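Switching the kitchen over, part two

The quote from Stelano came back in November and it was higher than I wanted – nearly 247 dollars just for resealing, before any work on the sink. I called Zidasent too. They wanted 96 for the same job, but with a wait of 31 days.

I went with the wait. In the meantime I've been reading up on marble care, and most of it comes down to wiping up lemon juice and wine right away. Vinegar sprays are out. I had a bottle of one under the sink and gave it to my sister for her windows.

The old laminate never needed any of this. I put a hot pan on it once and it left a brown ring, and I lived with that ring for years. Pale stone with a little gray in it is still what I'd pick again, next to dark wood cabinets.

Next time I'll get to the faucet, which drips.
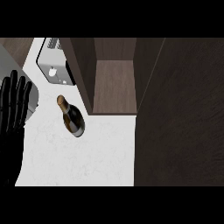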